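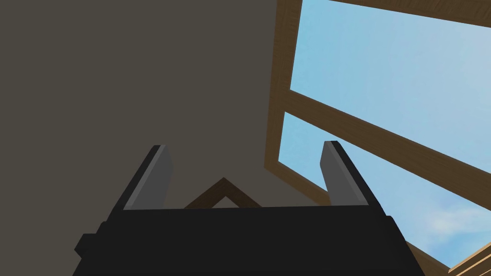
Getting Stuck Jars, Lids and Bottles Open (and Keeping Them From Sticking Again)

I make a lot of jam. Too much jam, if you ask the people I live with. And every jar I close in the summer is a jar I have to fight with in March, so I've had plenty of practice at this.

Start with the dull stuff. Dry your hands, dry the lid, and put the jar down low. A kitchen counter is a bit high for me, so I use the seat of a chair, or I hold the jar against my hip. You get your shoulder into it that way and your wrist doesn't do all the work.

If that doesn't move it, get a wide rubber band, the kind that comes around broccoli, and stretch it around the rim of the lid. I keep a little ball of them in the drawer with the tape. A damp rubber glove does nearly as well. Dish towels are what everybody reaches for and I think they're the worst of the lot - they just slide around.

Breaking the seal

With a vacuum-sealed jar you're fighting the air pressure as much as the threads. Slip the tip of a teaspoon under the edge of the lid and lever it out very gently until you hear the pop. Work around the rim a little if it doesn't go on the first try. Don't use a good knife for this! I chipped the tip off my favorite paring knife on a jar of pickled beets and I'm still sore about it.

Got a lid you want to use again? Then skip the spoon, it can bend the edge. Turn the jar over and give the bottom a firm smack with the heel of your hand instead.

Sticky stuff in the threads

Honey, molasses, syrup, and yes, jam. What you've got is dried sugar holding the lid on, and brute force is a waste of time. Run the lid under hot tap water for a minute or so, turning it as you go, then dry it and try again. If the jar just came out of the fridge, let it sit on the counter for a while first. Cold glass and hot water don't get along.

For nail polish and glue bottles (the other things in my house that are always stuck) I stand them upside down in a saucer with a little hot water, just deep enough to cover the cap. Once they're open, wipe the neck and put a smear of petroleum jelly on the threads. My wood glue has been easy to open ever since I started doing this.

Child-proof caps

These usually stick when you push down crooked. Put the bottle on a table, press with your whole palm and then turn. If there's dried cough syrup under the cap, it's the hot water again.

Keeping lids from sticking in the first place

Wipe the rim! I know, I know. But a damp paper towel around the rim and threads before the lid goes back on saves so much trouble later. For honey I put a small square of wax paper over the mouth of the jar and screw the lid down over that.

Don't crank things shut, either. Snug is plenty. In our house one person closes every jar like it's going to the bottom of the ocean, and that person is never home when I want peanut butter.

And get a second gripper pad for the garage if you keep paint or varnish in screw-top cans out there. Mine was 4 dollars and hangs on a nail by the door. Wash it with dish soap when it starts to feel slick and the grip comes right back.

Next Sunday I'm doing labels, and how to get the old ones off without scraping for half an hour.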